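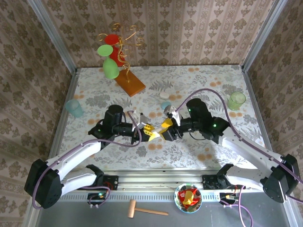

Tag: Table & Home | Small Pleasures

We have a new crush at the Clastell newsletter, and it's the wine glass tree. You know the sort of thing: a base, a few arms of bent wire, and glasses hanging off the branches like fruit. I used to think of them as something you'd get from an aunt and move to the back of a cabinet. Then I brought one home from the Munach market in April, set it on the dining table to get it out of the bag, and it has stayed there ever since!

What won me over is the curl. A plain rack with straight rails does the job, but a holder with gold wire that spirals up and out has something going on even when there's nothing on it. Add colored glass and it really comes alive. I'm completely sold on mixing colors, by the way. Red and green together sounds like December, I know, but put them on a gold stand over a faded floral cloth and they look like something out of a very good junk shop (the highest praise I have).

A few things I've picked up after living with one for a while.

Hang the top glass first. It's so tempting to start with the branch nearest you, and then you're reaching over a glass to get to the back and your sleeve catches it. Top and back first, front and low last. Taking them down, go the other way around.

Hold the base with your free hand. A wooden block has some weight to it, but wire has spring, and a glass going on at one side gives the whole thing a little bounce. Let it settle before you add the next one.

Turn the base at an angle to the table edge. Mine sat square for a week and looked like office equipment. A small turn and the branches spread toward the room.

Keep tumblers off it. They have no stem and no foot, so there's nothing for the wire to hold. I stand mine on the table nearby, one to each side, pale blue and pale green, and they balance the tree nicely. 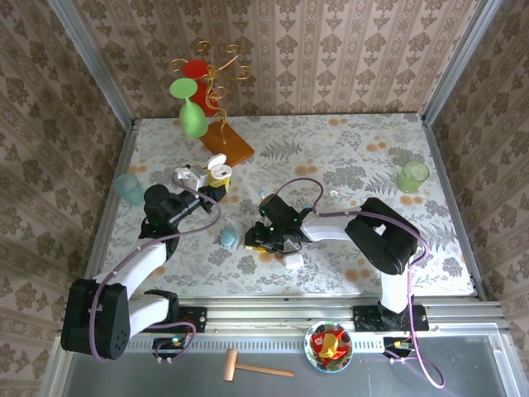

Should wine glasses hang upside down or stand upright?

Upside down is better for everyday use if your stand is made for it, as the bowl stays free of dust and the foot gives the wire something to grip. Let the glass dry fully before you hang it, or you'll find drips on the cloth the next morning.

On the subject of cloths: please use one! I was a bare-table person for years, and I've changed my mind. A printed cloth softens the clink when you set a glass down, and a pale print with a few warm dots in it picks up an orange or honey-colored base beautifully. Mine is 70 inches long and goes in the wash every Tuesday with the napkins. Busy wallpaper is fine too. I've seen a damask wall and a fern-print cloth in the same corner and loved every inch of it.

If you'd like to try one before you buy, the Sorensen Street shop has 4 different stands out on the front table, and they don't mind if you pick up a glass and have a go. The smallest takes a pair of glasses and would suit a windowsill. The tall one can hold up to 800 grams on a branch, according to its label, so it should be happy with the big goblets. Kida, the secondhand place across the road, has single colored glasses in boxes by the door, and odd ones are just what you want for this.

Send us your own glass trees, the wonkier the better. We'll put our favorites in the next issue, along with the piece on egg cups that so many of you have been asking for.

Clastell Newsletter, P.O. Box 3371 | Contact us | Unsubscribe | Back to top

We use cookies to remember your preferences and see which stories get read. Accept | Manage settings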